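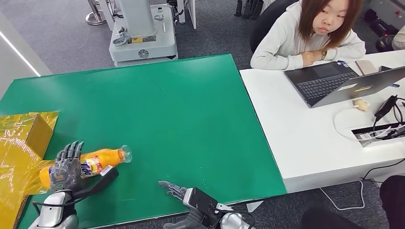 Who we are

Fonora is a small software company in Benport. We write the programs that let two-armed robots with five-fingered hands handle ordinary things: bottles, boxes, bags, anything with a wrapper that crinkles. We buy the arms and hands from people who are good at building them, and we put all our time into the code.

Shireen Van Wyk started the company after years of writing motion planners for warehouse machines. Those planners were fast and very sure of themselves, and they fell apart as soon as a package changed shape on its way up. She wanted to work on that part of the problem and nothing else. There are 14 of us now, and we still think it's the best problem going!

What we make

Ledus is our planner. It takes a guess about where an object is, works out which hand should go in first and where the other one should wait, and keeps changing its mind as better guesses arrive. A soda bottle lying on its side is a favorite test of ours — it's round, it's slick, it rolls if a fingertip brushes it too early, and the label and the clear parts look completely different to a camera. When Ledus brings a palm down over the middle of a bottle and the second hand comes in flat and low, we all get a little silly about it.

Chauke is the perception side. It finds objects, estimates their pose and tells Ledus how much to trust the answer. Shiny film is its hardest subject. Reflections move when the head moves, and for a long while Chauke was convinced that every foil wrapper was three separate objects. Version 3 handles this much better, though gold film can still fool it, and we keep plenty of the stuff on hand.

Around both of these sits a pile of tooling that we're probably too fond of. The replay viewer lets you scrub through a run and see what the planner believed at each step, next to what the head camera saw. The test runner checks every change against 326 recorded grasps before it gets anywhere near a motor. Most of us open the viewer before we open our mail.

How we work

Desks and robots share one room. If you change the way a wrist turns, you can look up from your laptop and see it turn. We keep the table surface green so that object edges are easy to find in early tests, then swap it out once a feature is steady enough to deserve a harder background.

We write down failed runs with as much care as good ones. The log passed 1,000 entries in October and it's a great read (start with the teabags).

Joining or visiting

We're looking for people who like control theory, messy camera data, or building tools for their coworkers. You don't need a robotics degree. Several of us came from games, and one from mapping software. Students from Benport and nearby are welcome to ask for a visit — afternoons after 2 p.m. are best, when the morning's test runs have finished and there's someone free to show you the viewer.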